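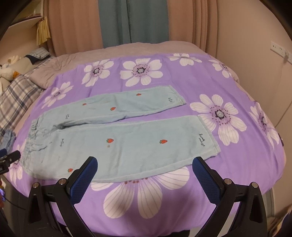

I put off buying a dehydrator for three summers. We have a garden behind the house in Nokville that gives us too many tomatoes every August and too many pears a few weeks later, and my method for dealing with it was bags on the neighbors' porches. This year I bought a Jorus with six trays, secondhand, and I have been running it most nights since the first tomatoes came in.

It is a plain box with a fan at the back. The dial goes up to a temperature I have never needed. The door is the weak point. It doesn't seal well at the bottom corner, so I turn the trays front to back halfway through. If you get one with the fan underneath, you'll be swapping trays top to bottom instead.

Tomatoes first. I cut the small ones in half and the paste ones in quarters, lay them skin side down and salt them a little. They take 12 hours on my machine, sometimes longer if it has rained. I stop when they bend like leather and nothing comes out when I squeeze. The first batch I pulled too early and it went moldy in the jar, so now I leave them in and check again at breakfast.

Pears are easier. Peel them or don't. I cut them thin and dip them in water with lemon juice, and they come out chewy and very sweet. The ones from the old Bartoš tree by the fence (that's the name of the people who had the house before us) are gritty when fresh and much better dried.

Herbs I do on the lowest setting, alone. I tried basil in with the pears once and wouldn't again. 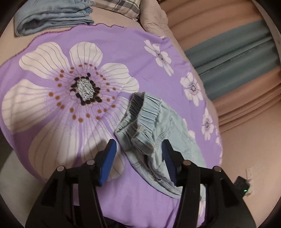

Purple floral cloth and pale blue denim

For storage I use glass jars with screw lids, filled only two thirds of the way. I shake them once a day for the first week. If pieces stick together or there is any fog on the glass, everything goes back on the trays. After that the jars live in the hall closet, where it is dark and cool.

The noise is a steady hum, like a bathroom fan. I had ours in the kitchen at first and moved it to the laundry room – it's two doors farther from the bed and I don't hear it now.

I ordered extra mesh liners from Flanora, a pack meant for another model, and trimmed them with kitchen scissors. They fit fine. Without them the herb leaves fall through, and tomato seeds glue themselves to the trays. Soak the trays in hot water before you scrub.

Next up is apples, which should be ready in October. I also want to try plums, though I've read that they take two days and I'm not sure I want it running that long. I'll post the times when I have them.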